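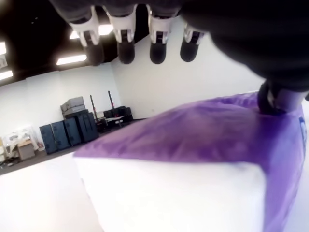 图/Khadija Ragab

Kelia坐垫厂开放日:茶很好,问题没答完

去Tandier的班车早上只有一趟,错过了就得等到中午。10月24日星期二,我赶上了,车上多半是附近学校的学生,还有几位带着老人来看沙发的。Kelia这家厂做坐垫和靠垫,给家具店供货,也接旧沙发翻新的活。今年的开放日主题叫“旧垫新生”,请柬上写着“零浪费”三个字,字号比时间地点都大。

我对“零”字开头的口号一向不太放心,所以多带了一个本子。

接待我们的是Bouchra Younis,负责生产,说话快,走路也快。她先领大家进展厅。展厅布置得像酒店大堂,沙发摆得很松,每张旁边立一块牌子,写布料名称、填充物和“预计使用年限”。我问年限是怎么算出来的,她说有疲劳测试。我问测试报告能不能看,她说在办公室,回头找给我。这个“回头”一直到散场也没有来。

生产区分前后两段,前面裁布,后面装芯。裁布那段确实值得看。布料一层层铺开,对齐、压平、下刀,老师傅在旁边盯着纹路,遇到有绒毛方向的料子,会用手背顺着摸一遍再放行。一位师傅告诉我,同一匹布,毛向反了,做出来的两个坐垫摆在一起像两个颜色,客人一定退货。这种话展板上没有,我觉得比展板上的都有用。

裁下来的边角料去了哪里,是我最想弄清楚的。按讲解的说法,布头送去做填充,泡沫碎料压成再生块,“全部回到生产里”。可是后门外停着一辆装货的车,车斗里是捆好的布条。我问这一车往哪儿送,装车的人说送到Graltow,那边有人收。收去做什么,他不清楚。卖掉边角料没什么不好,比埋了强得多,只是跟“全部回到生产里”对不上。Bouchra Younis后来解释说,“零浪费”指的是不进填埋场。那请柬上为什么不这么写呢?

再生块我也看了。掰开来颜色很杂,手感偏硬,有股说不清的味道。厂里说用在靠背底层,不直接接触人。同行的一位老先生做过半辈子木工,他按了按,说底层用硬一点是对的,坐着不塌腰。我信他,因为他没有东西要卖给我。

演示环节排在上午最后。工作人员请大家轮流坐两种坐垫,一种全新料,一种掺了再生料,猜哪个是哪个。多数人猜错,场面很热闹,讲解员顺势说“差别感觉不出来”。可每个人坐了不到半分钟。坐垫的差别要在几年以后才看得出来:塌不塌,边上起不起皱,拉链那一侧会不会拱起来。我家里那张沙发刚买来时也很好坐,到第二年春天,中间就成了一个坑。

午饭在食堂吃,鸡肉配米饭,薄荷茶续了好几回。得说一句公道话,厂里的饭比我预想的好,工人和参观的人排同一条队,吃同样的东西。坐我对面的女工做缝纫,在厂里14年了。她不怎么谈环保,倒是讲了很多拉链的事。她说现在进的拉链比从前的细,省钱,缝的时候要多走一道线才放心,但这一道不算工时。我问有没有向上面反映过,她笑笑,说反映过,换成了另一种细拉链。

下午的翻新讲座由Amrani布行的人来讲。布行是厂里的老供应商,所以听的时候要打个折扣。不过有几条我记下来了,供想自己换坐垫套的人参考:

量旧垫子不要量旧套子,套子用久了会撑大。
新套子的尺寸要比芯子略小一点,装进去才绷得住。具体小多少,讲座上给的数和缝纫间师傅给的不一样,我倾向于听师傅的。
深色绒布好看,但容易留下压痕,家里有猫的慎选。
换套之前先看芯子。芯子碎了,换什么套都白搭。

最后一条从卖布的人嘴里说出来,算难得。

价格方面,翻新一套三人沙发的报价比买便宜的新沙发还贵。厂里发了一张优惠券,面值50,翻过来背面的小字说,要消费满近4000才能用。我原样抄在这里,“满近”是什么意思,前台也解释不了,她说可能是印错了。券的有效期到明年三月,要用的读者最好先打电话问清楚。

离场前有个问答,原定30分钟,因为前面的合影拖了很久,最后只收了几个问题。有学生问再生料占多大比例,回答是“视产品而定”。我举了手,没轮到。后来在门口追上Bouchra Younis,又问了一遍比例,她说不同系列不一样,可以发邮件。邮件我当晚就写了,问了三件事:各系列的再生料比例、疲劳测试的报告、送往Graltow的布条最后做成什么。到发稿时收到一封自动回复,感谢我对Kelia的关注。

值不值得去?如果家里正好有旧沙发要处理,值得跑一趟,主要去看裁布和缝纫,有问题直接问干活的人。展厅可以略过。回程班车傍晚发车,站牌在厂门左手边的加油站旁,没有遮雨的地方,记得带伞。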